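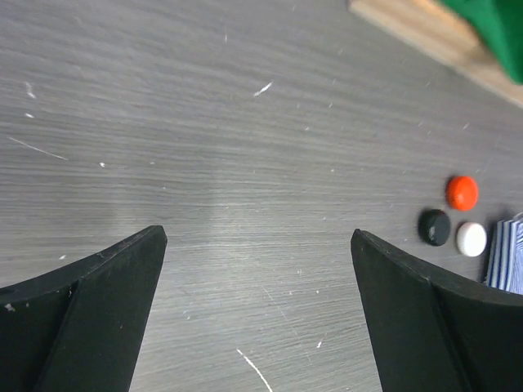
Round pieces on the tabletop, one of them orange-red.

Livach Game Library: progress report to the Kadis Fund
Spring period

Hi again! I promised to get this one in before the Monday deadline and I have (just). As before, I've followed your headings where they fit and made up my own where they didn't. The budget sheet is attached separately, in the same format you asked for last time.

Where we are

The short version is that we're lending games, people are bringing most of them back, and we've spent a bit less than we said we would. When I wrote the application I guessed we'd have 60 household members by now. We have 126, and a good chunk of those came in during the two weeks after the school newsletter ran our notice. I hadn't planned for that at all and had to print more cards in a hurry on my own printer, so the early ones are a slightly different blue.

The Latico branch has let us keep the back shelves for another year, rent free, as long as we're packed up by 8 p.m. on lending nights. We've only gone over once.

What people borrow

I was sure it would be the big strategy games. I bought a lot of them, and I'll own up to that! They look great on the shelf and they do go out, but slowly, and mostly to the same few families. What really moves is anything that fits in a tote bag and takes half an hour. Card games, dominoes, checkers, the word games with the little tiles. Two-player games go out a lot more than I expected, too, and when I asked people why, several of them told me it's for visiting a parent or grandparent on the weekend. I'd love to build on that next year and have put a line for it in the plan further down.

I've stopped buying anything with an app. We had one that needed a phone for the timer, the company updated it, and now it won't open on anything older than last year's phones. It's sitting in my hall closet until I can think of something to do with it.

Missing pieces

This is the part I complained about in the last report and I'm happy to say it's better. We now weigh each game when it leaves and again when it returns, on a kitchen scale, and write both numbers on a slip inside the lid. If they don't match we open the box together with the borrower right there at the desk. It takes a minute and it has saved me hours of counting on my living room floor. People seem to enjoy it, and the kids always want to read out the number.

There were 32 games out of use at the last report for want of parts. It's down to 7 now, and two of those are only waiting on dice. For the rest I've been buying beat-up secondhand sets and mixing them – the colors don't always match perfectly but no borrower has complained yet.

The found-things drawer is still with us, and it fills up faster than I can empty it. Hair clips, single gloves, keys, marbles that don't belong to any game we own. I clear it out at the end of every month and what isn't claimed goes over to the branch's front desk.
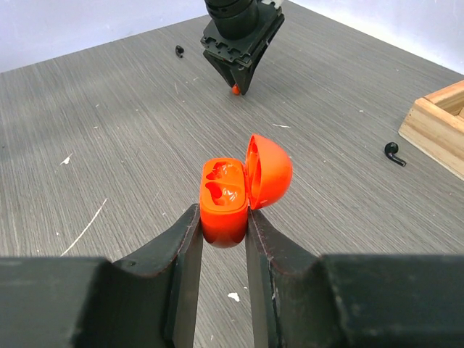

The Woo Street evenings

You asked in your last letter how the drop-in evenings were going, so I've given them their own section. We run them twice a month at the Woo Street hall, with tea and whatever baked thing has been donated. Turnout goes up and down like crazy. The wet nights are the best ones, strangely. On a warm evening I might have one table going and spend the rest of the time tidying rule books.

What has worked is having a game already set up when people walk in, with two chairs pulled out. If the boxes are all shut on the side, folks stand around holding their coats. I also moved the start time a half hour later so that people coming off the late shift can make it, and that brought in a group who'd never been before and who now beat me at everything.

What hasn't worked is the tournament. I had four sign-ups, one of whom thought it was bridge, and we called it off and played dominoes together. I'd rather not try that again, and I'm asking to move the prize money over to replacement parts if that's all right with you.
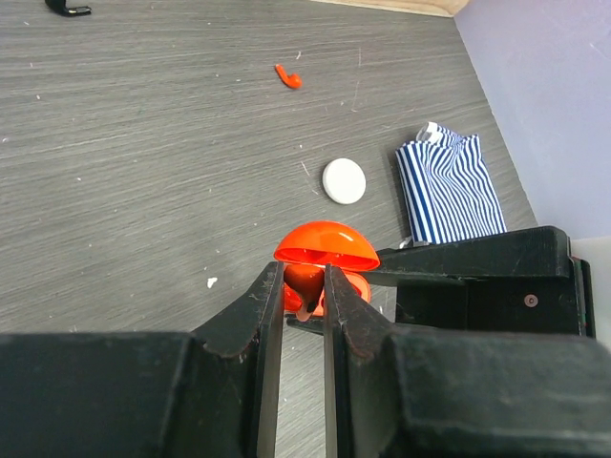 Bright orange-red, with a shiny domed top.

Money

Shelving came in under budget. Games came in over, for the reason I confessed to earlier. Printing is over too, thanks to the cards. The hall fee is going up in the fall and I don't have the new rate yet – I'll send it as soon as they tell me.

Plans for the next period

More two-player games, including a few with large print and chunky pieces for older hands. A second kitchen scale, since the first one drifts when the battery gets low. Rule sheets retyped on a single page, starting with the ones that get borrowed most. I'd also like to try a summer loan where families can keep a game for the whole vacation, but I want to talk to you first about what happens if a box goes to the beach and doesn't come home.

Could you let me know about the prize money by the end of the month? I'm holding off on the parts order until I hear.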